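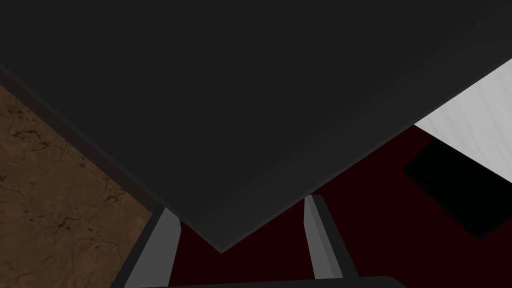
Dark gray panel and brown mottled surface. Computer rendering.

Leave the Finish Line Open

22 September 2019

The Trollport 20 is a road race of 20 kilometers. It starts at the harbor, goes out past Sesis, turns at the old salt works and comes back the same way. For as long as I have run it, you had four hours to finish. Next year you will have three. The change was put in the last paragraph of the results email, under the parking survey, and I think it is a mistake.

Three hours sounds like plenty to anyone who runs regularly. It works out to nine minutes per kilometer, and many people can hold that at a slow jog. But the second half of this course has the Sesis hill in it, and the wind in September is usually against you on the way home. A person who walks some of the hill and stops for water at each table will lose time they can't get back. I have finished in under two hours and I have finished in well over three, the second time with a bad knee. It was the same race both times and I was glad to be in it.

This year there were 2601 finishers. If the three-hour limit had been in force, the last 100 of them would have been off the course before they got to the harbor. The organizers mention that number in the email as proof that few people are affected. I read it the other way. A hundred people is a full street of people, and most of them paid the same entry fee as the winner.

I will give the case for the change as fairly as I can. Roads have to be closed, and closing them costs money. Shops on the harbor front lose a morning of trade, and some of them have complained for years. The marshals stand outside from early on and they get cold. The ambulance crew is booked by the hour. All of this is real, and I have stood at a marshal point on the Sesis road in the rain, so I am not waving it away.

What I don't accept is that the fourth hour costs as much as the first three. By that time the race has thinned out to one side of the road. You don't need a full closure for it. The race at Mudesari handles this in a simple way. After three hours the road opens again, the runners still out are moved to the sidewalk, and the finish stays up with the clock running. You get your time and your medal. You have to wait at crossings like any other pedestrian, which costs you a minute or two, and I have never heard a slow runner object to that. Trollport has a sidewalk from Sesis to the harbor, the whole way. It was widened not long ago.

There is another argument that gets made, usually in private. It says that a race should be a race, and that people who can't manage 20 kilometers in three hours should train more or enter something shorter. I have some sympathy with this. I like hard races. The hill race at Kazmi has a strict limit at the halfway hut, and it should, as the top of the course is no place to be when the weather turns. Anyone who enters Kazmi knows this and trains for it.

Trollport is a different sort of event. It is flat apart from one hill, it goes past houses, and it has been sold for years as a race for the whole town. The posters still say so. People enter it after an operation, or after a baby, or at an age when they have stopped entering anything else. Some of them will be quicker next year and some will be slower. If you want those people's fees and their families on the harbor wall, you should be willing to wait for them.

I would also point out that slow runners do not make a race worse for fast ones. The people at the front have showered and eaten by the time the last ones come in. Nothing about their day is changed. Big fields are good for a race in plain money terms as well, and a race with a name for pulling people off the road will lose more than its last 100 entries. The person who expects to finish in two hours and fifty minutes will look at the new limit, think about the wind, and stay home. So will the friend who was going to drive them.

Then there is how it is done. Under the new rules there will be a bus behind the three-hour pace, and anyone it catches has to hand over their number and get on. I have seen this at other races. People sit in it with their heads down. Some of them were two kilometers from the end and could have walked it. If the limit has to stay, then at least let them go on along the sidewalk at their own risk, without a number, and leave somebody at the finish with a box of medals.

My suggestion is modest. Keep the full road closure at three hours, as the shops want. Keep the finish open for four. Stand down the marshals on the outward leg once the last runner is past them, and ask the ones on the return leg who is willing to stay on. If the ambulance hour has to be paid for, put a little on the entry fee and say what it is for. I would pay it, and so would most of the people I run with, who are mostly quicker than I am.

Entries open in the new year and the rules have not been printed yet. There is a comment form on the race website, under the results - it is hard to find, and you have to scroll past the photo sales. I have filled it in. If you ran this year, at any pace, I would ask you to do the same before the route permit goes in.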